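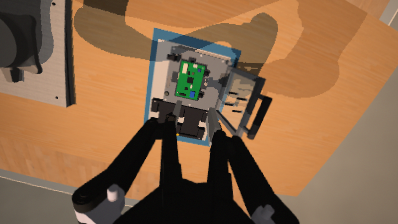
Dotano Teach lets you show a robot arm a job by remote control, right inside a simulated room. Steer the gripper yourself and every move is kept! The wrist view puts the green circuit board just past your fingertips, so lining up feels natural.

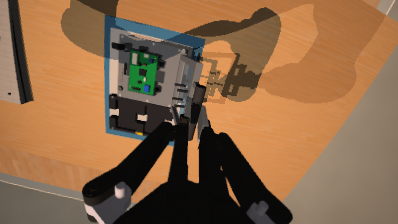 Wrist view, gripper fingers near the chassis

Save up to 455 demos per project, and replay any of them at 5 speeds. 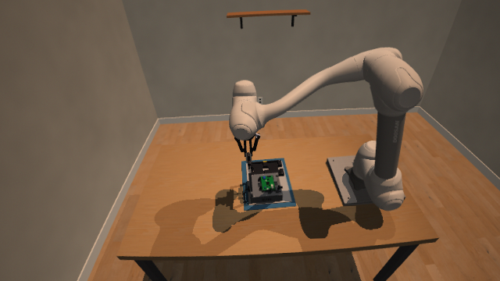 Side view with the arm over the blue mat

Switch cameras mid-task

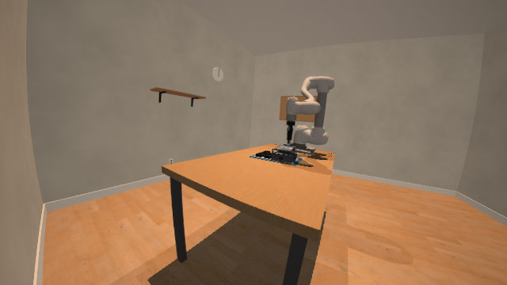 and your recording keeps running. Works with Staditz hand controllers.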